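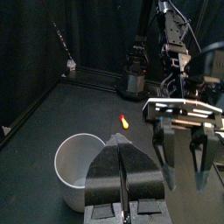
Housing Advice | Tenants and New Owners | Moving In

Published December | Hamisi Mollel, Resident Services, Plulldale Homes

Preparing a newly allocated home for occupation

Households that have received keys under the Plulldale affordable homes scheme are advised to complete the following tasks before furniture is delivered. Most can be carried out in a single afternoon with ordinary tools. The advice applies to all 187 homes in the first phase and to the flats at Walard Court.

Water supply

The stop valve is located under the kitchen sink in houses and in the hall cupboard in flats. Every adult in the household should know where it is and should turn it fully off and on again once. If the valve is stiff, it should not be forced with a wrench. Report it to the repairs desk.

Run each cold tap for 2 minutes on the first day. Taps in homes that have stood empty for several weeks should be run for longer, and shower heads should be removed and rinsed. Keep the head low in the bath while the shower is first run, with the window open.

Checking for slow leaks

Wipe the pipe joints beneath the basin and sink with a dry cloth, then lay a sheet of kitchen paper under each joint overnight. A damp patch in the morning should be reported with a note of which joint it was under. Do not apply sealant yourself during the defects period, as the contractor may then decline the repair.

Condensation in new plaster

Fresh plaster releases a good deal of moisture during the first heating season. Keep trickle vents open and maintain a low, steady heat. Wardrobes and bookcases should stand a hand's width from outside walls until the spring. Wallpaper should not be hung in the first 11 months. Hairline cracks along the ceiling line are normal and may be filled at the end of that period with ordinary decorator's filler, sanded lightly and touched in with matt emulsion.

Fixing shelves and curtain rails

Internal walls in the Niven house type are plasterboard on timber studs. Use a stud detector, and fix into the stud wherever possible. Where this cannot be done, hollow-wall anchors suited to the load must be used. Kitchen wall units have a timber rail behind them, set around 600 mm above the worktop, and no holes should be drilled directly above or below a socket or switch.

Doors that stick

Internal doors often swell slightly in the first winter. Rub a candle along the tight edge before considering a plane. Italo Gatti, site manager for Lekance, asks residents not to trim entrance doors or any door fitted with a closer. These are fire doors and altering them affects their rating.

Meter readings

Write down the gas and electricity readings on the day the keys are collected and keep them with the handover papers. Suppliers may ask for them when the first bill is prepared.

The repairs desk is open from 8.30 am. Residents reporting a fault should have their plot number to hand, as postal addresses for some streets have not yet been registered.

Last updated: December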